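Poker night finds a new home at Dirkinby

If you've walked past the old reading room in Dirkinby on a winter evening you may have heard us before you saw the lights. The card club has been going there for two years now, and as of July we've got a new spot to play in, one door along, with proper heating and a kettle that switches itself off.

I went along to the first evening meaning to stay for an hour and write a few lines for this page. I got home well after eleven, out of pocket by every chip I'd started with, so take what follows as the word of a bad loser!

The money for the move came from the spring quiz and a very generous cake stall, which between them brought in just over £700. Most of it has gone on chairs (the old ones pinched), and £300 went on mats, chips and fresh packs of cards. Rhiannon Pumphrey did the ordering and she'd like it known that she got the lot delivered free.

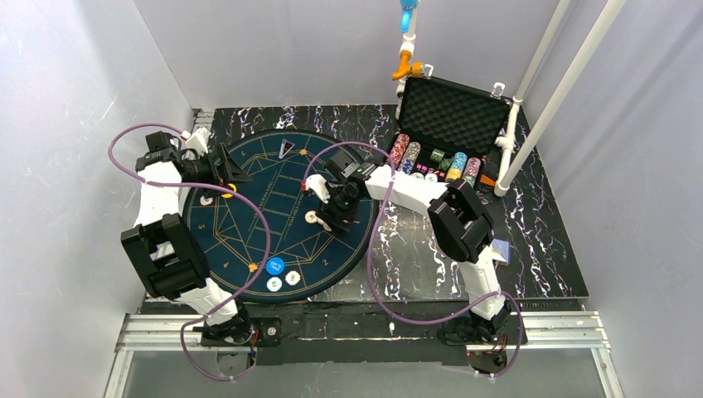
Words: Branwen Gough
Dirkinby news, July

I'm very taken with the dark blue mat. It's round, with a dark rim and thin goldish lines marking out where your bets go, and there are card outlines through the middle so even I can't put things down in the wrong place. We'd been playing on a bedspread up to now, and chips do wander on a bedspread.

The chips are still being argued over. Ieuan Phillips wants everybody to start with the same stack, whatever they've won the week before, and Aled Harries thinks there ought to be a running score kept in a book. They put it to a show of hands at the tea break and Ieuan won it, though Aled has kept the book going anyway - I saw him with it under the table.

For anyone who hasn't been before, it's all for fun and there's no cash on the table. You pay at the door, which covers tea and biscuits, and the chips go back in their box at the end of the night. Beginners get a practice hand or two first, with the cards face up, and someone sits next to you until you've got the hang of what beats what. I still muddle a flush and a straight after all this time and they haven't thrown me out.

Joonas Koivisto has promised to run a learners' hour before the main game, starting at six. He's a patient teacher and he deals beautifully, much faster than the rest of us. He's asked people to let him know if they're coming so he can sort the tables, and there's a sheet pinned up by the door for names.

The main game starts at seven and we try to be finished by ten, although the first night ran on a good bit past that. Parking is easiest behind the shop. The side gate sticks, so give it a shove.

We're also after a second card shuffler, if anyone has one sitting in a cupboard, and a couple of lamps for the far corner. Have a word with Rhiannon if you can help. I'll be back next time with a fresh stack and my eye on Aled's book.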